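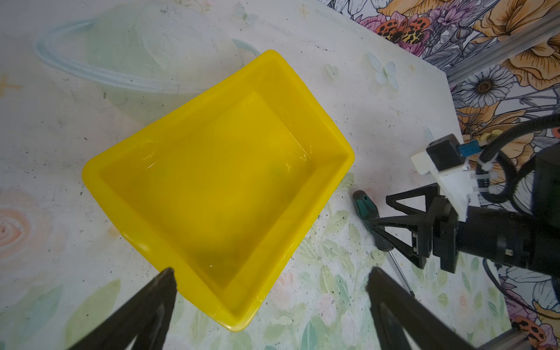 Hedge trimmers: buying one, running one, keeping it sharp
Speaker notes, 10 May 2026, Gruver Garden Center, back room

Opening

Say hi, thank Gruver for the coffee. Ask for hands: how many people trim their own hedges? How many still use a corded trimmer? How many have cut through the cord? (I'll put my own hand up for that one. Twice!) Mention that I have 45 minutes and I'd like to leave plenty of that for questions, so yell if I'm going on too long about blades.

Blade length

People buy too long. I did too. My first cordless trimmer was a monster and I used it maybe four times before my shoulders quit. For a front-yard boxwood or a privet at chest height, a 17 inch blade does everything I need and I can hold it out at arm's length without wobbling. Long blades are great on a long flat hedge where you can sweep. If your hedge has corners, or a mailbox in the middle of it, go shorter.

Tooth gap is the number printed small on the box. That gap tells you how thick a branch can get in there at all. If you've let things go for a few years, get loppers for the fat stuff first and come back with the trimmer after. Don't try to chew through a branch by leaning on it. You'll just stall the blades and say bad words.

Batteries

Pass around the Vikura and the Kröger so folks can feel the weight. The Vikura has the battery right behind the grip, the Kröger has it hanging off the back. I like the Vikura for the tops of hedges and I go back and forth on the sides.

Run time: my Vikura gives me up to 40 minutes on the small pack, less on old woody growth. I trim one side, stop, rake, drink something, then do the other side – that's plenty for my place. If you already own a drill or a blower with batteries, check whether the same maker has a trimmer that takes them before you fall in love with anything else.

Take the battery OUT before you touch the blade. Say this twice. I mean it, say it twice.

Cutting

Start at the bottom and sweep up. The clippings fall away from you and you can see where you've been. Keep the bottom a little wider than the top so the sun gets down there. If the top shades the bottom, you end up with green on top and bare sticks at knee level, like my neighbor's yew (leave this out if my neighbor comes).

For a level top, run a string between two stakes. I used to eyeball it. I have a dip by the driveway from the year I eyeballed it.

Look for nests first! Part the branches and really look. If you find one, leave the whole hedge alone and come back later in the season.

Cleaning and sharpening

Sap is what ruins blades. Wipe them down the same day, brush out the leaf bits, then a thin coat of oil along the full length. Put the battery back, run it for a few seconds to spread the oil, battery out again. Slide the cover on.

Sharpening: flat file, follow the angle that's already on the tooth, same number of strokes on each one. Then flip the blade over and take off the burr with a stone. I finish with a 400 grit stone from Skedia, just a few light passes. January is my month for this, when there's nothing else to do out there and I'm itching to be.

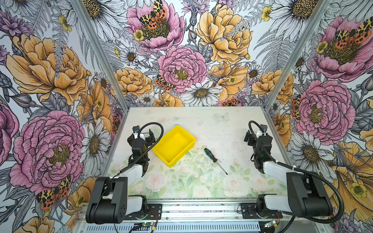 Jannik Strobel wrote in after the last talk to say that filing every tooth is a waste of an afternoon, and that he swaps in a new blade set when the old one starts tearing leaves. Fair enough! Read that out, then give my side: a new set is fine if you can still get one for your model, so call and ask before you need it. Bent or chipped teeth, I'm with Jannik, replace. Plain dull, I still reach for the file.

Questions

If it goes quiet, ask who's fighting with a holly. Somebody always is. Trimmers stay on the front table with the batteries out, and the sign-up sheet for the sharpening morning is next to the coffee.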